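Rirken Textile Handling Group
Minutes of the project meeting, Jan 15, 2020
Location: Clastden site, main workroom
Minutes taken by: Ekanayake

1. Minutes of the December meeting
Approved with one correction. Under item 4, the size of the garment pool should read 699, not 669.

2. Garment pool
The Jurkia delivery has been checked in and labeled. 70 pieces are knitwear, mostly with contrast panels at the shoulder and hem. Pieces with pulled threads go back in the gray bins and are not to be used until mended. Washing stays on the present cycle. No softener.

3. Spreading and folding on the white table
The group reviewed the current practice for multicolored garments. Agreed wording for the work sheet:
3.1 Find the hem and one other holding point before lifting.
3.2 Spread the body panel flat. Sleeves are drawn out to the side and laid down before any fold is made.
3.3 Small creases may stay. Folds that hide a seam are opened again.
3.4 If the neckline cannot be found, put the piece down and start over from the hem.

Pale yellow or yellow-green cloth with blue, on the white table:
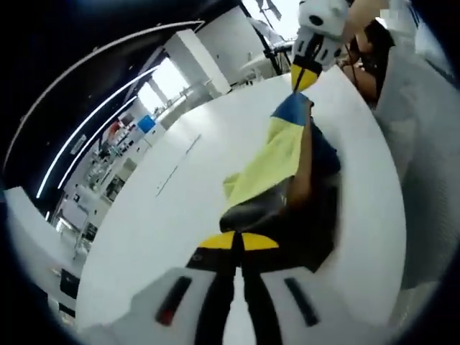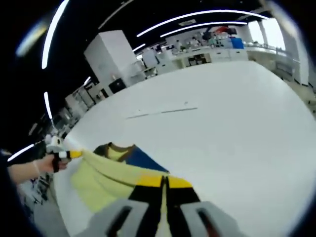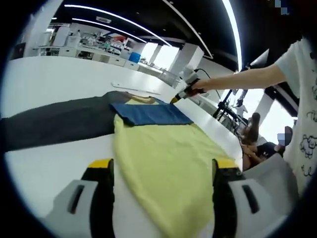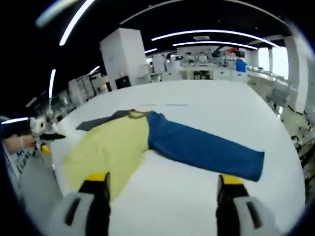 Ekanayake objected that 3.2 is too strict for heavy knits, as drawing out the sleeve pulls the body panel askew and the hem then has to be set again. Proposed instead that the hem be squared first and the sleeves left where they fall. The point was discussed at length. Wording of 3.2 stands for light and medium weights. Heavy knits will be tried both ways on 3 pieces and the result brought to the next meeting.

Dark trousers were raised briefly. They are to be spread separately from knitwear, waistband toward the far edge of the table. Added as 3.5.

4. Table surface
Wipe down at the start of each shift, dry cloth only. Pencil marks for alignment are permitted, tape is not.

5. Storage
Shelf labels at Clastden still follow the old numbering. Bins up to 99 will be relabeled first, the remainder after the stock check. Folded pieces are stacked with the hem to the front.

6. Open actions
Work sheet, section 3, to be reissued with 3.5 included.
Heavy knit trial: open.
Mending list to be sent to Jurkia: open.

Next meeting: date to be circulated.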